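Wipe-clean tablecloth, Picnic Check print (Kosadholm range)

Sold by the metre or in ready-cut lengths. Cotton base with a glossy coating on top. In stock in all colours except the yellow, which is back in February.

I've had a roll of this on the counter at the Mostley shop for years now and it's still the one people stop and pat on their way past. It's a proper old-school kitchen cloth, a bit shiny, a bit loud, and I love it to bits. If your taste runs to oatmeal linen you'll want the Brorstead page instead (no hard feelings, we sell heaps of that too).

The coating is the whole point. Jam, beetroot, texta if you get to it early enough, they all come off with a damp cloth and a squirt of dish soap. Turmeric is the exception. I've had a go at turmeric with everything under the sink and there's still a faint yellow patch on my one at home, so if you're a big curry household maybe go for a darker print or use placemats on curry night. Please don't put it in the washing machine! I get an email about this every summer and there's nothing I can do for you once the coating has cracked.

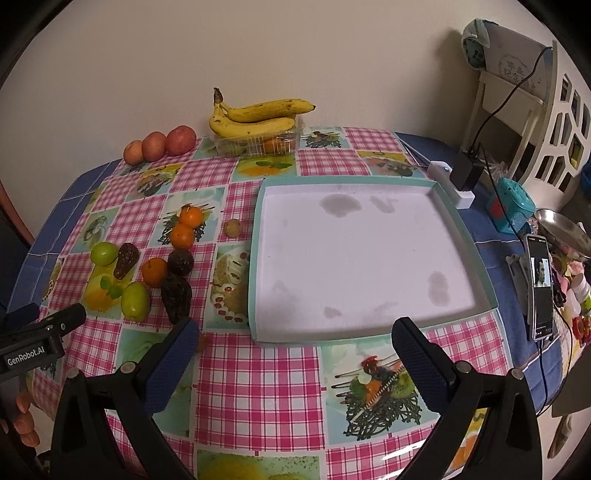

Picnic Check is the pink colourway, and it's our best seller by a mile. You get pink-and-white gingham squares alternating with pale aqua ones that have little food pictures printed on them, so it's busy, but it's a cheerful sort of busy and it hides crumbs beautifully. I was worried the pattern would fight with whatever you put on top of it. Bananas, oranges and a couple of green fruits look right at home, and so does the mint-green wall on that shallow tray, which sits very nicely with the aqua. You'll also notice the shine, so if you like a matte finish have a look at the Szekeres cloths before you order.

It'll arrive folded and it will have creases, that's just how it travels. Lay it out on the table on a warm afternoon and most of them drop by dinner time. For the stubborn ones I use a hair dryer on low from the back, never an iron, and smooth them down with my hand as I go. I put an old blanket under mine as well, which stops it sliding and makes the plates a lot quieter.

Cutting is easy with ordinary kitchen scissors and the edge won't fray, so round tables are no drama. Allow a bit extra for the drop, more than you think if the kids like to make cubbies under there.

Ready-cut sizes:
100 x 200 cm
60 x 200 cm (good for sideboards and shelves)
By the metre, any length, from the roll

Care: wipe only, no bleach, no hot pans straight off the stove. Use a trivet.

Orders in by noon Thursday go out the same day. Cut lengths can't be returned, so ask me for a swatch first if you're unsure about the pink.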